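Storage and stock – week 4 handout
Module 202, Tredau site 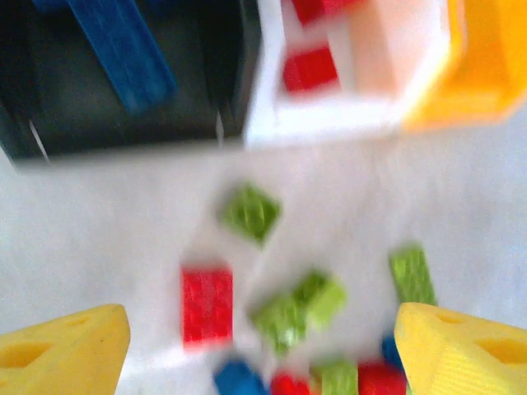 Stock = anything held for later use. Raw materials, part-finished, finished goods. Learn all three, they come up every year.

Why hold it? Late deliveries, bulk discounts, busy spells (December esp.)

Costs of holding – rent, insurance, damage, cash tied up. Students always forget the last one.

Reorder level = daily use x lead time + buffer
Say use is 40 a day, lead time 12 days, buffer 1,000. So 480 + 1,000 = 1,480. Show your workng.

FIFO – oldest out first. Food, medicines, paint.
LIFO – newest out first. Piles of gravel etc.

Read the Meireles case before the seminar, skip the apendix. Bring calculators, phones not allowed in the test.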